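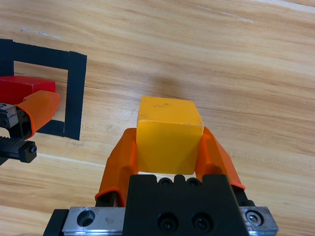

Skemdale Youth Basketball: Progress Report to the Korletey Fund
8 October 2023

Dear Augustina,

The first stretch of the season is behind us and I'm so pleased to be writing this one! When you approved the grant we had a gym with one working scoreboard and a sign-up sheet with plenty of blank lines. We now have 132 players registered in four age groups, and the under-12s are full.

Players and teams

The biggest jump is in the girls' program. Last season we scraped together one team and borrowed a point guard from the year below for most road games. This fall there are 48 girls on the books, enough for a team in every age group, and the under-14s have already beaten Rarnus twice (the second one in overtime, on a put-back with two seconds left – I lost my voice).

The boys' under-16s have had a rougher start. They are small this year and give up too many offensive rebounds, so Mirela Furtado has moved one practice a week over to box-outs and footwork. The last two games were much closer.

Coaching

Mirela ran the first coaches' clinic in the old gym at Loltimero. It covered zone defense for younger teams, how to run a practice with one ball rack and two hoops, and what to do about a suspected concussion. Everyone who came has now finished the first aid course as well. We still need an assistant for the under-10s.

Spending

The grant has paid for new balls, both sets of road uniforms, referee fees through the winter break and 42 hours of extra court time. The uniforms came in under budget, and with your approval we would like to put the $200 left over toward tournament entry fees. Van rental is running higher than planned – two of the road trips were longer than the draft schedule showed.

Coming up

Free throw night is at the end of October, followed by the home tournament at Skemdale. Rarnus and Loltimero are both bringing teams. Please come if you can; the under-10s play first and they are a riot. Receipts and the full game schedule will follow by mail.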